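Frequently asked questions about the show

When are you on?
Two till six in the afternoon on Favar Radio, unless I'm covering breakfast, in which case you'll hear a man who has been awake since 3:30 and resents it.

Do you pick the music?
No. A computer called Stotex picks it from a list of 600 songs. I'm allowed 2 free choices per show, and one of those has to be approved by Teresa Louro, our program director.

Can I send in a demo?
Please do. We get roughly 200 a month and I listen to the first 48 seconds of each. If your intro is longer than that, I know you only as wind noises.
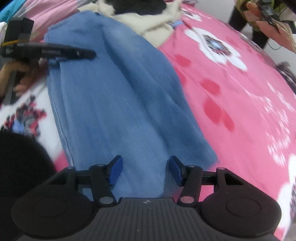
Faded blue jeans on a pink floral sheet.

What happened to the Sunrise Quiz?
Kekis stopped sponsoring it in April. The prize was a mug, so we're all coping.

Will you host my wedding?
I have done this once, in Abreu, and the couple are still married – I take full credit. Email the station for rates.

Why did you read out my message but not my name?
You signed it "You know who." I didn't.

Is that your real voice?
Yes. My mother has also asked.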